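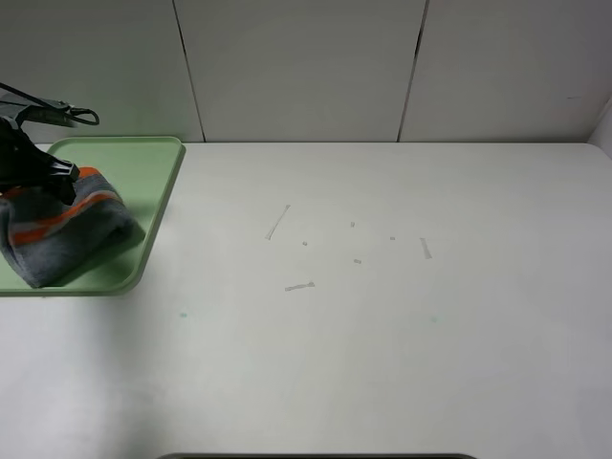 Requeijão de corte

O requeijão de corte, também chamado requeijão do norte ou requeijão do sertão, é um laticínio brasileiro feito de leite coalhado sem coalho, dessorado, lavado e depois fundido no fogo com manteiga. Escrevo este verbete em primeira pessoa porque aprendi a receita mexendo tacho (e queimando o fundo de dois deles!), e acho difícil falar do assunto com cara de dicionário.

Nome

No Sudeste, quem diz requeijão quase sempre pensa no cremoso, aquele de copo. O de corte é outra coisa: firme, amarelo-palha ou bem moreno, vendido em barra. Em Portugal a palavra designa ainda um terceiro produto, feito de soro, parente da ricota. Já vi muita receita dar errado por causa dessa confusão, inclusive a minha primeira torta para a família, que levou o requeijão errado e virou sopa.

Preparo

Começa com leite cru desnatado, que fica em repouso até azedar e coalhar por conta própria. Em casa uso 10 litros, que é o que cabe no meu tacho. A nata retirada vai para outra panela e vira manteiga de garrafa ou manteiga comum, conforme a paciência de quem cozinha. Quando a coalhada está firme, aquece-se devagar, sem ferver, e o soro vai se separando, esverdeado e com um cheirinho ácido de que eu gosto muito, mas sei que divide opiniões.

Depois de escorrida num pano, a massa é lavada. Há quem lave só com água; eu prefiro lavar com leite fresco, 2 vezes, apertando bem entre uma e outra, até o azedo ficar manso. Essa parte ninguém consegue apressar. Massa mal lavada dá um requeijão que arranha a língua, e massa lavada demais perde a graça, fica com gosto de borracha doce.

Aí vem a fusão. A massa volta ao tacho com sal e a manteiga (400 gramas, na minha medida, mas sou generosa) e é mexida com colher de pau comprida. No começo parece que não vai dar em nada: uns grumos teimosos nadando na gordura. Continue mexendo! De repente tudo se junta, fica liso, puxa fio e desgruda do tacho. Despeja-se quente na forma, e só se desenforma frio.

Variedades

O requeijão claro leva manteiga pouco cozida e tem sabor mais lácteo. O moreno, também conhecido como requeijão raspado em alguns lugares, incorpora a raspa tostada do fundo do tacho, e é o meu preferido, com aquele gosto que lembra doce de leite sem açúcar. Existe ainda uma versão mais macia, tirada do fogo antes do ponto, que se come de colher e não aguenta viagem.

Não se deve confundir nenhum deles com o queijo manteiga industrializado, embora os dois sejam primos próximos e, em muitas feiras, os nomes se misturem sem que o freguês reclame.

Consumo

O jeito clássico é a fatia grossa com café coado, ou com rapadura, ou com banana-da-terra frita. Na chapa ele cria uma casquinha dourada e amolece por dentro sem escorrer tanto quanto a muçarela. Também vai bem picado no cuscuz, em cima do beiju, dentro da tapioca... Com goiabada funciona, claro, mas eu acho que o moreno some perto dela, então nesse caso fico com o claro.

Em abril, quando o leite por aqui é mais farto, aparece nas bancas um requeijão bem amarelo, macio, que costumo comprar na mercearia Oka mesmo tendo o meu em casa. O deles vem de uma queijaria pequena, a Tredine, que ainda funde em tacho de cobre.

Conservação

Embrulhado em papel-manteiga e guardado na geladeira, o requeijão de corte firma e escurece um pouco na superfície. Eu tiro uma lasca fina e sigo em frente. Se aparecer mofo felpudo, descarte a barra. Congelar é possível, mas ele esfarela ao descongelar e só presta para recheio.

Ver também: coalhada escorrida; manteiga de garrafa; queijo de coalho; ricota.

Última revisão do verbete: 21 de agosto de 2021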